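Writing Historical Thrillers - Handout 3
Zarmeena Qureshi

OK, today is all about secrets, and how long you can sit on one before the reader wants to throw the book at you! I'm using my own practice novel, Gillell, so feel free to pick on it.

My hero, Abbasi, is a young scribe who carries a sealed letter out of the city of Dama. He knows who wrote it. We don't - and for 11 chapters I got away with that.

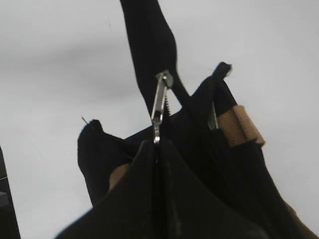
Black bag, silver zipper pull

The trick (I learned it the slow way) is to pay out small answers as you go. Let us learn who wants the letter, then what it cost the last messenger, and keep the big one back.

For September: read the Edus chapter, page 137 on, and mark every spot where Abbasi dodges a question. Then write me a page where he finally slips up.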